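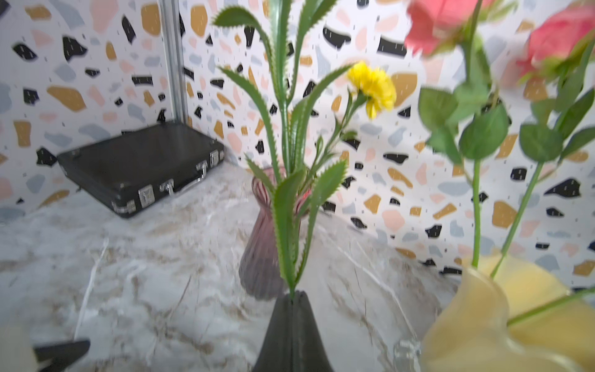 Arm bench pre-run checklist, with my notes
Last gone over 08/04/2024

I rewrote this after Muthoni pointed out that the old sheet had things on it we took off the build back in March (the belt tensioner, rest in peace). So it's the same list, cleaned up, with comments under each item the way I'd say them if I were standing next to you. If you're running the arm on the flower job, go top to bottom. Mark it OK, FIX or STOP. STOP means you leave the power off and text me or Kiprono Ogola.

1. E-stop pressed, released, pressed again
Result: OK
I do this twice because the first button we had would stick halfway. The new one clicks like it means it. You want the arm to go limp at the shoulder and hold at the elbow — if both go limp, the elbow brake isn't wired back in and that's a STOP.

2. Base clamps
Result: OK
Four clamps, all by hand, then a quarter turn with the wrench. Please don't go nuts on them! The left rear one is already chewing into the plate and I'd like to get another year out of it.

3. Table top: level, steady, wiped
Result: OK
The marble-pattern top is pretty, and I love it, but it shows nothing when there's water or grit on it, all those gray and beige streaks hide everything. Run your palm over it. Don't trust your eyes. I got 2 mm of rock on the corner by the door and folded up a bit of card for it, which is fine for now.

4. Backdrop panels and the corner post
Result: FIX
The terrazzo panels meet at the silver post, and the post has to be snug top and bottom. Bottom was snug. Top had a little wiggle. I tightened it and it's still got a little wiggle, so I've ordered a longer bolt. You can run with it like this, just keep the arm in the slow profile so it isn't bumping anything back there.

5. Keep-out box loaded for today's layout
Result: OK
Load the file with today's date on it, and then check it against the table. The briefcase sits flat at the back by the wall, and it needs its own box with a margin, handle and latches included. Muthoni's rule is a hand's width on every side and I've stopped arguing with her about it. If you move the briefcase, even a little, redo the box.

6. Glass
Result: OK with a comment
My least favorite item. The dark ridged vase is easy, the camera finds it every time. The reddish-purple one behind it is mostly fine too, even with leaves hanging in front of it. The pale yellow one with the wavy rim is the one I worry over, and anything clear is worse, the depth reading goes right through it and reports table. So: every clear piece gets entered by hand in the layout file. Every one. Say it out loud while you type it if that helps. Also run a finger around each rim for chips before the gripper goes anywhere near it.

7. Stems and leaves
Result: OK
Fake roses and leaves, so no drips and no wilting, but the serrated foliage is grabby. Those little teeth will catch on a sleeve, and they'll catch on the finger pads if you come in from the side. Approach from above and back out the same way. Give the roses a gentle tug to see that they're seated in the vase. If a stem leans out past the rim by more than a couple of inches, push it back in before you start.

8. Finger tips and pads
Result: OK
Look at both tips straight on. The dark angular tip should sit flush against the cream finger with no gap you can get a fingernail in. I glued one of these last winter and it let go in the middle of a pick, so now they're screwed. Wipe the pads with a dry cloth, no cleaner. Cleaner makes them slick and then you'll be chasing a carnation across the bench.

9. Grip force
Result: OK
Limit is set at 200 in the Fledau panel (their units, don't ask me to convert). Close the gripper on the foam block first. If it leaves a dent that's still there when you look back at it, turn the limit down and try again. I would never go over 200 for anything on this table.

10. Wrist camera
Result: OK
Lens wiped, bracket tight, cable strapped with slack at the wrist joint. Turn the wrist all the way both directions by hand and watch the cable the whole time. It used to pinch right at the end of travel, and I'm still a bit jumpy about it. Fast moves smear the picture on whatever's closest to the lens, so if you need a clean look at something near, stop the arm and let it settle.

11. Motor temperature and hours
Result: OK
Shoulder motor read 68 degrees F before start, which is just room temperature. Hour meter says 632. Cycle counter is at 2,204 since the Jindar gearbox went in, and I haven't heard any of the ticking we got from the old one (knock on wood, please, for me). Write your numbers in the log even if they look boring.

12. People
Result: OK
Hair back, sleeves up, nobody leaning on the bench. One person on the e-stop and that person isn't also on their phone. Kiprono, I'm looking at you, with affection.

13. Slow dry run
Result: OK
Full path at the slowest speed, gripper open, touching nothing. I stand on the right side where the roses are since that's where the clearance is tightest. If you catch yourself holding your breath, it's too close. Raise the path and run it over again.

Still open
- Longer bolt for the top of the corner post
- A real shim for the door corner
- Spare set of finger tips, Kiprono is printing them
- Someone please label the breaker

Initial the log when you're done and leave the wrench on its hook.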